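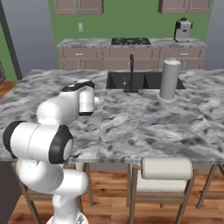
Piltasis Student Robotics Club Opens Simulation Round of Boltik Challenge

The Piltasis robotics club will begin the simulation round of its Boltik household manipulation challenge on Monday. The round has 13 student teams and 257 scored trials, all run in rendered kitchens.

Teams submit control code for a single robot arm. Drawer tasks and object handling are scored separately.

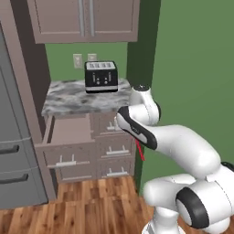 Simulated kitchen with the top left drawer open.

Each team receives 2 practice sessions before scoring. "Students read the logs first and change the code second," said Comfort Gbeho, club instructor. Joint limits and contact settings are fixed for all entries – teams may alter only the planner.
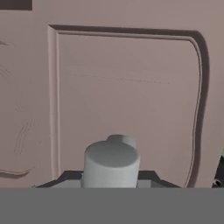
Trial logs will be released to all entrants in August, with 29 reserved for the final review.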